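Print this page
E-mail this page to a colleague

Search products
Enter keyword or part number
Go

Drotora 594 Folding Table

The Drotora 594 is a folding table for training rooms, halls, canteens and shared offices. It has a light wood-grain top on a steel underframe and folds flat for storage. One person can put it up, though we recommend two for lifting it on and off a trolley.

The 594 replaces the older Plonow folding table, which was withdrawn in May. Trolleys and linking clips bought for the Plonow fit the 594 without changes. The feet are different and are not interchangeable.

Top

The top is a pressed board faced on both sides, with a moulded edge that is bonded on at the factory. The facing is a matt wood grain in one of three shades: light, mid and grey. Light is kept in stock. Mid and grey are made to order and take longer.

The matt finish cuts down reflections from ceiling lights, which was the most common complaint about the Plonow. It stands up to ballpoint pen, tea, coffee and most whiteboard markers if these are wiped off the same day. Permanent marker will leave a shadow. Solvent cleaners dull the surface and should not be used.

The corners are rounded. Square corners can be supplied on orders of 49 tables or more, for customers who need to push tables together in fours without a gap in the middle.

Underframe and legs

The legs are round steel tube, powder coated in black or silver. Each pair swings out from under the top and locks with a sprung catch. To fold, press both catches on the same side and bring the legs in together. If only one catch is pressed the legs will not move, and forcing them can bend the stay.

The stay was redesigned by Loïc Royer after the first batch. Tables with the new stay have a blue dot on the label under the top. Tables without the dot are safe to use, but the new stay should be fitted if the old one becomes stiff. It is supplied as a pair with four screws.

Adjustable feet are standard. They screw in and out by hand and will take up small differences in an uneven floor. Castors are an option on one pair of legs or both. Locking castors are always fitted when both pairs are ordered.

Size and loading

Length: 1,130 mm
Depth: 594 mm
Load, evenly spread: 49 kg
Folding positions: flat only
Leg finish: black or silver
Top shades: light, mid, grey

The load figure is for weight spread over the whole top. Do not sit or stand on the table. Printers and other heavy items should go over one of the leg pairs and not in the centre.

The depth suits one person working with a laptop and papers, or two people sitting side by side along the length for a short session. For two people working all day, see the Darton, which is deeper and has a fixed frame.

Linking and storage

Two or more tables can be joined along the short side with linking clips. The clips slide into a channel under the edge and need no tools. Joining along the long side needs the bridge clip, sold separately, and the legs on both tables must be set to the same height first or the tops will not sit level.

Folded tables should be stored upright on the long edge, or flat on the trolley with the tops facing each other. Stacking a top against a leg frame will scratch it. Felt pads are supplied with each trolley and can be ordered as a spare. 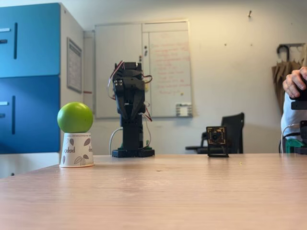

Can the top be replaced without buying a new frame?

Replacement tops are available in all three shades and come ready drilled. Remove the eight screws holding the frame, lift the old top away and fix the new one through the same holes. Use the new screws in the bag, as the old ones will not grip fully a second time.

Cleaning

Wipe with a damp cloth and a little washing-up liquid, then dry. Do not leave water standing along the moulded edge. Catches can be treated once a year with a dry spray lubricant. Oil is not suitable because it collects dust and ends up on sleeves.

Delivery and returns

Light-topped tables are sent out within 3 working days. Made-to-order shades are confirmed by e-mail when the order is placed. Tables come fully assembled and folded, wrapped in pairs. Please check the corners before signing, and write any damage on the delivery note.

Stock items can be returned unused in their wrapping. Made-to-order shades and square-cornered tops cannot be returned unless faulty.

The frame is guaranteed for three years in normal indoor use. The top is guaranteed for one year against lifting of the edge. Neither guarantee covers outdoor use or tables that have been drilled for cable ports by the customer. If you need a cable port, ask for it when ordering and it will be cut and sealed before the table leaves us.

Contacts

Orders and quotations: Rhea Magbanua
Spare parts: Béla Hegyi
Large orders and room layouts: Benedek Győri

Please have the number from the label under the top ready when asking for spares.

Page updated 2018-12-18

Print this page
E-mail this page to a colleague

Related items
Darton Fixed-Frame Table
Cadwaladr Stacking Chair
Cadwaladr Stacking Chair with Writing Tablet
Table Trolley, Upright
Table Trolley, Flat
Linking Clips, Pair
Bridge Clip
Replacement Stay, Pair
Felt Pads for Trolley

Recently viewed
Drotora 594 Folding Table
Locking Castors, Set of Four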